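Pisora hand grippers, anyone else running these?
Posted by Sorin Stojanovska, August

Got the two-gripper Pisora kit through Skalcombe, $700. Doing shirts on a bed this week. Fingers are decent, the bolts stay put. Battery life is my gripe, charger lives on the bed with us now.

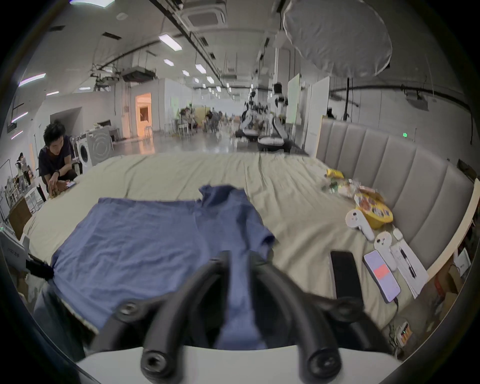 Hardware > Grippers & Hand Tools

verach_fan: 700 is nuts. The Verach pair does the same job, and you get a real case.

Sorin Stojanovska: had the Verach. Slipped on thin cotton constantly. With these I pinch a corner and it holds, long as you dont grab too much cloth. Other hand takes the far side and pulls.
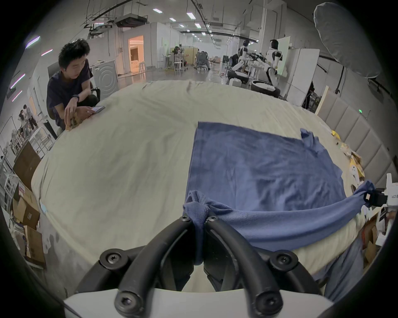 then lay it down slow or the sleeve flips under. Takes practice, first 13 tries were garbage.

lowtorque: Disagree on the fingers. Curved tips are bad on hems. I went back to flat ones.

Sorin Stojanovska: hems ok for me, seams not so much. What fabric?

lowtorque: Dish towels mostly. So maybe thats it

Comments
pmk_bench: does Skalcombe ship spare tips?
dora88: they do, mine took around 2 weeks
verach_fan: still says overpriced to me

Related threads
Pongsiri wrist mount, worth it?
Verach firmware wont load
Cheap spare batteries that fit Pisora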